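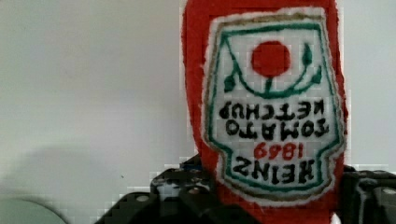
Plush ketchup bottle, red with a white keystone label

Washing a plush toy with a stitched-on felt or fleece patch

Posted in Laundry and Fabric Care by Elaine Godoy

I have a batch of plush food items that need cleaning before they go back on a shelf at a play cafe. All are polyester pile with polyester fill, as far as I can tell from the sewn tags. Several have a white patch stitched to a red or dark green body, and that combination is what I am asking about. On one I washed last December the red moved into the white and stayed there.

Details:
Machine is a front loader, Vass, lowest spin setting 700 rpm.
Water is hard, 234 ppm on the strip test.
Detergent is Enow liquid, unscented, no bleach.
No dryer. Items dry on a rack in a room kept at 23 C.

Is there a test for dye bleed that does not involve washing the whole item? And is there any point in using a color catcher sheet when the two colors are sewn together?

Welington Moura

Test first. Wet a white cotton swab with the detergent diluted to wash strength, press it on the red pile at a back seam for two minutes, then roll it firmly. Repeat with plain water at the temperature you intend to use. If either swab picks up color, do not immerse the item.

Polyester dyed properly is fairly stable in cold water. The usual sources of bleed are excess dye that was never rinsed out at the factory, cotton sewing thread, and printed details. Swab the thread separately. It is often a different fiber from the body.

A color catcher picks up dye that is loose in the water. It does very little for dye that wicks directly across a seam while the item sits damp, and I suspect that is what happened to yours. The transfer probably took place on the rack. To limit it:

Wash cold, in a mesh bag, shortest cycle, 700 rpm is fine.
Press between two dry towels immediately after the spin. Replace the towels once.
Dry with the patch facing up and a fan on it. The patch should dry before the body does.
Brush the pile with a soft brush while slightly damp, and again when dry.

At 234 ppm you also want a second rinse. Detergent residue in hard water leaves the pile stiff and it will pick up dirt faster.

Aksel Egilsson

I just put them all in with the towels at 40 and never had a problem. Might depend on the brand. Mine were Trilletti.

Lindalva Prado

Agree with Welington on the swab. For anything that fails it, surface clean only: whip a little detergent into foam, apply the foam and no liquid, wipe off with a damp white cloth, working from the patch outward so you never drag red onto white.

For the one already stained, cold water and an oxygen bleach solution on the patch alone, dabbed on, ten minutes, blot and repeat. Check the care tag and try it on a hidden edge first. If it has been through heat since December I would not expect much.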